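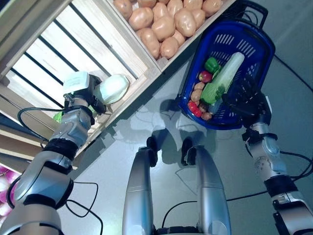

4.2 Do crate displays change what people buy?

Figure 3. Potatoes heaped in a wooden crate, with a slatted crate beside it.

The claim that loose produce sells better from wooden crates than from plastic bins is repeated in nearly every trade guide we read. The evidence for it is thin. Sutter's survey of 389 shoppers is the source most often cited, yet it asked people which display they liked, and liking a display costs nothing. Only 2 of its questions dealt with purchases at all, and both relied on memory.

We compared till records from the Vanitz and Trorkden stores for July, before and after the change to crates. Potato sales rose at Vanitz and fell at Trorkden. The rise has been read as proof that crates work (Gertraud Sutter, personal communication, October 27, 2019). We are not convinced. Vanitz cut its potato price in the same month, and its records do not separate loose potatoes from bagged ones.

A heaped crate (Figure 3) may suggest plenty, or freshness, or a farm nearby. Which of these a shopper takes from it, if any, has been assumed in the literature and hardly ever tested. Until a store changes its crates and leaves its prices alone, we see no grounds for treating the effect as settled. Section 4.3 applies the same check to shelf labels.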